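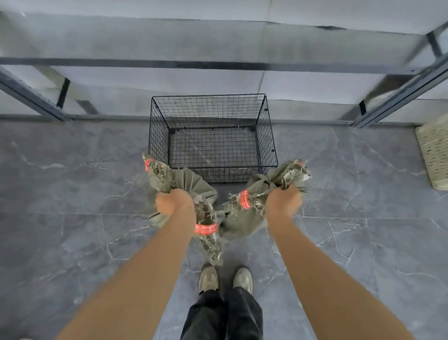 Photos: Naa Mahama

Goods in: the woven sacks

Anyone who has worked a Monday on goods in will know the green sacks. The Ayaaba orders come to us in them, tied at the neck and with the cartons packed inside. Last month we opened 101 of them, and the questions that came back to the office were nearly all the same ones, so the answers are set out below.

The sacks are woven polypropylene. It is strong stuff when it is whole and it sheds badly once it has been cut. The strands are flat and slippery, and they work their way into cartons, shoes and the wheels of the trolleys. Most of the tidying on the sorting side is now picking up threads, and a cleaner cut at the start saves a good part of it.

Opening

Stand the sack on the floor in front of the shelving, next to the wire basket it is going to be emptied into. Hold the neck closed with your free hand and cut the tie, keeping the blade away from the side where the carton is. You can usually feel the corners of the box through the fabric. Please don't slit the sack down the side. It is quicker, but we have had 16 cartons with a knife line across the lid, and Lendico will not take those back as undamaged.

The wire ties go in the small metal bin. They should not be dropped in the baskets, where they fall through the mesh and end up on the tiles.
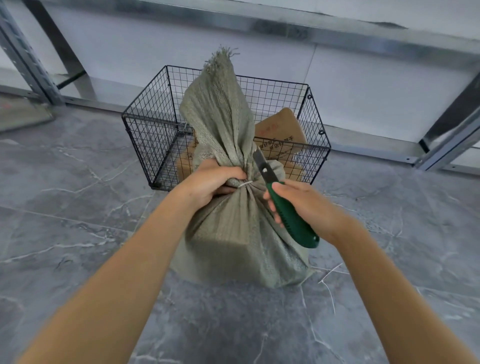 Sacks that won't untie

Some necks are pulled so tight that the knot has to be cut away. Take hold of the loose end, lift it, and work the knife in a little at a time. Keep your thumb behind the blade and close the knife before you put your hand inside. The utility knives hang on the hook by the door. There were 39 on the list in the spring and there are fewer now, so if you have taken one home in a pocket, please bring it back.

If two sacks are on the floor together, finish the first before starting on the second. The red labels matter here. Several of the sacks have one, and the sender's thank-you is printed on the larger sort. Leave the label on until the delivery has been checked off in Cillix, then it can go out with the sack. 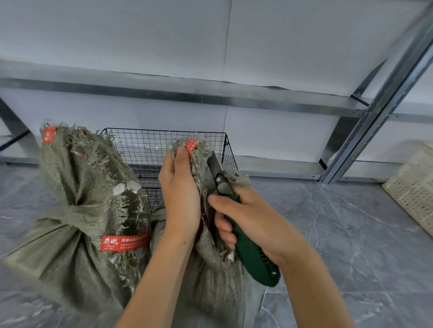
Cutting into the neck of a sack, with a larger one alongside.

Emptying and sorting

Once the cartons are out, hold the sack up by its top edge and give it a shake. Small items do get left in the bottom corners. We found 2 packets of Fevis clips that way, both in sacks already put aside for recycling. Turn the sack inside out if you are not sure.

Cartons go to the sorting table first, and they only move to the completed zone when every line has been ticked. The signs for both are up on the white panels, by the steel beam. A few boxes have been going straight across, and the late shift has had to carry them back again.

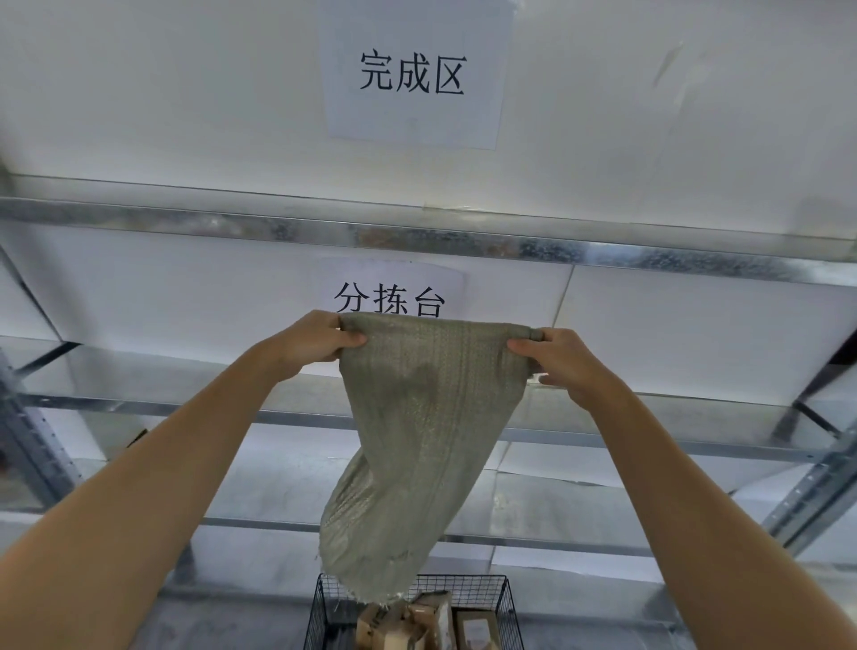 A mostly empty sack held up at the sorting table sign.

What to do with the empties

Sacks in good condition, with the top still whole, should be folded in half and stacked flat under the bench. We reuse them for packing waste. Frayed ones are no good for this. Twist them up, tie them round the middle and put them in the cage outside for collection.

The floor is to be swept at half past three as well as at the end of the day. Use the wide broom, as the soft one only pushes the strands about. New brush heads are on order and should arrive in August. Questions about any of this can go to Naa Mahama at the goods in desk before ten.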